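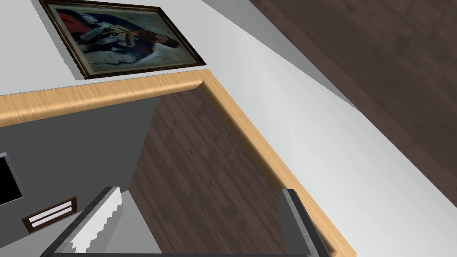

Portrait in uniform, dark brown frame with the lighter inner border.

Dec 25, 2025
Ink bench, batch 15

Quiet day, so I finally opened the oak gall jar that has been sitting on the back shelf since October. Wonderful smell! Somewhere between wet leaves and old tea. There was a thick mat of mold on top, gray-green, and it lifted off in one piece with the slotted spoon. Muammer Yurt's note on the lid said "leave the mold alone, it is doing the work" and I think he's right. The liquor underneath is a much deeper brown than batch 14, which we boiled for an hour and never let ferment.

Strained through the old linen first, then through a coffee filter (slow, went and had lunch). 350 ml out of the linen, 334 ml after the paper. Most of the difference is sludge plus whatever the filter drank. Kept the sludge in a yogurt tub, labeled, in case somebody wants to try a second extraction.

Iron sulfate went in dissolved in a little warm water, a spoonful at a time, stirring with the glass rod. The color change still gets me every time. Brown, brown, brown, then suddenly a purple-black cloud rolling up from the bottom. I stopped well short of what the Umari recipe asks for. That recipe is heavy on iron, and the sheets we wrote with it two years ago have brown halos around every down stroke now. I would take a paler ink over paper that falls apart.

Gum arabic: used the lumps, crushed and soaked overnight. Next time start them two nights ahead, there were still a few jelly bits and I had to pick them out. One clove in each bottle.

Writing tests, all with the same steel nib:
Kaplan laid - lovely. Crisp edges, no feathering, goes on light gray and was properly dark by the time I had washed up.
Trindby cotton - feathers a little on the wire side, fine on the other. Might just want more gum.
Cheap copier paper - went straight through to the bench. Expected.

Swatch book is at 163 entries with these three. We need a new one before spring, and please could we stick to one format? Half the early pages don't say which paper was used, and I spent far too long today trying to match a gorgeous blue-black from batch 6 to anything in the log. My guess is that it had logwood in it. Muammer, do you remember?

Also tried a small side jar with the Oklow galls, the little wrinkled ones. Ground them by hand and my wrist knows it. Very promising, warmer and redder before the iron goes in. Left it covered with cloth by the window, no heat. Don't stir it.

To do:
Window strips for the light test, half of each strip under foil
pH paper is nearly gone, order more
Scrub the enamel pan, it has a black ring I couldn't shift with vinegar
Fine nibs are rusting in the drawer, wipe and oil them
Try batch 15 on the Kaplan again with a quill - I cut two this afternoon and one of them is even decent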